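Reviews > Robotics > Simulation kits

Day three with Numine, the tabletop simulation kit from Drosix. It installs as one package and ships with 787 objects. I paid for the single-seat license myself.

Setup took 11 minutes. The arm model loaded first try – the gripper needed a config edit.

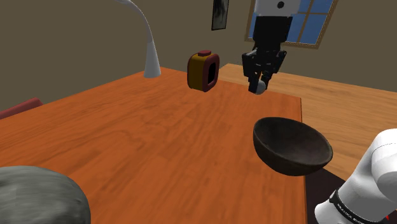
Drummond, June 7, 2018 – Wood grain on the table is better than I expected from a kit at this price. The gripper linkages are modeled properly too.

Weak spot is clutter. You can drop in a bowl, a lamp, a clock, whatever you like, but placement is all typed coordinates. No drag and drop.

Rhona Pollock asked how it compares to Orer. Orer has the better editor. Numine renders faster on my machine – I'd still wait for the November update before buying.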